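3.2 Voice work in the first year

Students at the Zandine studio began with the voice before they were given any text. In the accounts we collected, former students describe a first term spent almost entirely on vowels, spoken while walking, and later on consonants, spoken while throwing and catching a rod. Only in the second term were they allowed a poem, and the poem was chosen for them. Several remembered resenting this. One kept her notebook from those months, and it shows the same four lines of verse copied out on page after page, with the breaths marked in pencil.

The method came to the studio by way of Lefèvre, a small touring company whose older members had trained in recitation and had little interest in naturalistic acting. Their influence is plain in the timetable. Mornings were given to speech and movement, and afternoons to scene study, with the two kept apart until the end of the year. Teachers who joined later tried to bring them closer together, and the timetable for the second year shows scene work moved to the mornings on alternate weeks.

3.3 Movement and gesture

Movement classes drew on ballet for posture and on mime for the hands. The order of work was fixed: the student learned to stand, then to walk, then to reach. Reaching was treated as a subject of its own. A student would extend one arm from the shoulder and speak a single line, and the class would say whether the line had arrived before the hand, with it or after it. Itzel Quezada, who taught the class for longer than anyone else, wrote in her teaching notes that most beginners let the elbow lead and the voice follow, and that correcting the first usually corrected the second.
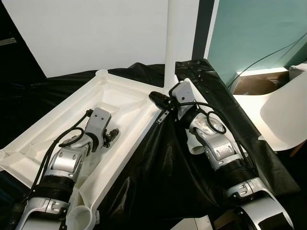
Figure 2. Two arms reaching forward, the left one inside a white tray and the right one resting on black sheeting.

Quezada's notes also record what went wrong. Students with a dance background tended to finish each gesture too cleanly, so that the spoken line seemed to stop when the arm did. Those who came from amateur theatre had the opposite trouble and could not keep still between lines. She gave both groups the same exercise, a long speech delivered seated with the hands on the knees, and repeated it until the speech held attention without help.

3.4 Performance and audience

The studio's public work was modest. Its yearly production opened each September at the Dundeck, a converted hall with 305 seats, and ran for a short season. The box office books that survive suggest some 200 people on a good night. Reviews in the local press praised the clarity of the speaking and complained about the length of the evenings. A reviewer of the Kidon cycle, the most ambitious of these productions, found the chorus passages 'beautifully spoken and very slow'.

Former students differ on how far the training served them afterwards. Those who went into teaching or radio speak of it warmly. Those who looked for film work say they had to unlearn a good deal of it – the carrying voice above all – and two of them gave up the profession within a few years. We return to their later careers in Section 4.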